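Clovent Community Workshop – Where We Are With the Cable and Small Parts Sort 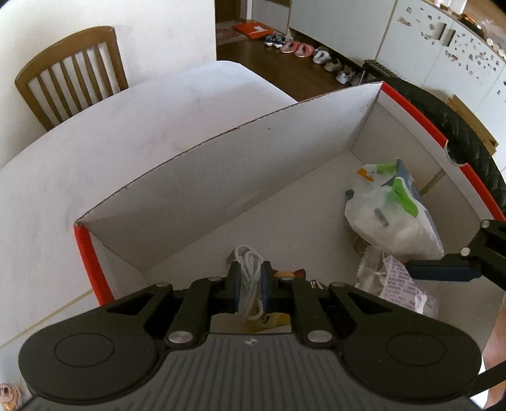

Dorothea Vance-Whitlock

Apr 5, 2023

Hello again, and thanks for being patient with me on this one! I promised an update by the end of March and I've slid a few days past it, mostly so I could tell you about the boxes properly.

When you gave us the money for the sort, the back room had 61 boxes and bags in it, and I couldn't have told you what was in more than a handful. We're now down to 16 that haven't been touched. Nearly all of the cable has been pulled, untangled and folded, and I'm very happy with how that side is going.

The folding took some arguing. We began by winding everything into round coils, the way most of us do at home, and the coils sprang open as soon as they were moved. Now each cable gets folded lengthwise into a bundle, with a loop at each end, like the white one in the picture. They sit much better in the boxes and you can see what you've got without digging (a big deal when someone comes in wanting one lead for one lamp).

The boxes themselves are the wide cardboard ones with the red trim and the white inside. I know they aren't what I put in the original budget. The plastic bins from Orlandini went up in price after we applied, so I held off, and these have done the job well enough that I'd like to stick with them. The pale inside is a real help, too – small gray bits show up on it nicely, where in the old brown cartons they just vanished. One has a rough cut edge along the top of a long side and I'd like to tape that before it goes on a shelf.

Soft things are the part I'm less pleased with. We have plenty of plastic bags with something soft and white in them, and they've been going in at the end of whichever box had room. It works for now but they take up space that ought to go to cable, and they slump over when the box is moved. I want to give them their own shelf, up high, and I've asked Jinomard for a quote on 3 brackets and a board.

On money, we're under on storage and a bit over on labels. The first roll of labels wouldn't stick to the cardboard at all, so I bought a second kind from Nustent and those have stayed put. Receipts for both are in the folder I sent over with the last report.

Still to do: the 16 boxes, the high shelf, and a written list for the front desk so people can look things up. I'd like 2 more months for that if you can manage it. No extra money needed, just the time. If you'd like to drop in and see the room, please do – mornings are best, and the side door is the one that opens.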